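Reference > Household > Furniture > Tables > Long table

Long table

A long table is a table whose length is well out of proportion to its width, built to seat a row of people or to hold a row of jobs that will be finished later. It is found in dining halls, workshops, libraries and any home whose owner once measured a room optimistically. The Vavstead pattern, a common reference for the type, is 155 inches long and 32 inches wide, and is sold with 2 trestles and the advice to check the stairwell first.

Most tops are made of boards joined edge to edge. Makers disagree over the finish. Oil is easy to repair and has to be repaired often; varnish lasts for years and then fails all at once, usually under a teapot.
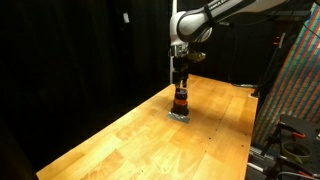 Use of a long table tends to drift toward one end. The household manual published by Bokell calls this "settling" and treats it as a fault of the owner, while the Demchenko handbook blames the location of the nearest outlet. Whatever the cause, small upright objects collect on the top and stay there. A dark cylinder with an orange-red band around its middle, standing on a wider black base, is typical of the class: it takes up very little of the wood and still rules out unrolling a tablecloth. Flat items, such as a gray rectangular piece lying at a slant, are generally left until somebody needs the space, and often after that.

Color is a matter of some feeling. Warm yellow-orange tops were standard in the Brivimska catalog, which listed 52 wood finishes, many of them hard to tell apart by lamplight. Owners of darker tables regard the yellow ones as cheerful, and do not always mean it kindly.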